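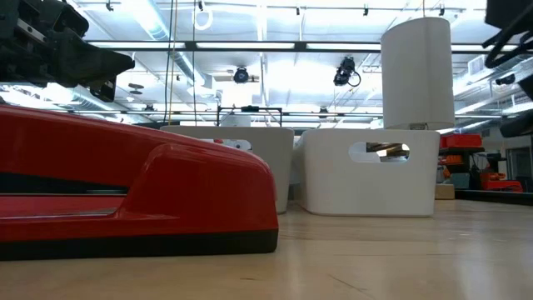 Right, our little zine about the old Olladine tram line is finished and I can't stop grinning. Short thread!

It started last August when Ilari Valtonen found a box of conductors' notebooks at a house clearance. Every delay, every lost umbrella, every dog that rode for free. I read the lot in one weekend.

My favourite entry: "Goose on rails at Van Hecke corner. Waited. Goose unmoved." That went straight on page 3.

Lies Mertens drew the route map by hand and it's gorgeous — she even put in the bakery stop, which was never official but everyone used it. 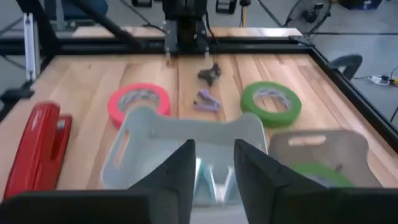
Clirnon Local History Club

We had 539 notebook entries to pick from and room for 84. Painful! The snow winter alone could fill another issue (and I really hope it will).

If your gran or grandad rode the line, please ask them about the bell. Two people have hummed it to me so far and they were completely different tunes.

Copies at the library from Saturday, February 3, 2018. Come and say hello, I'll be the one talking about geese.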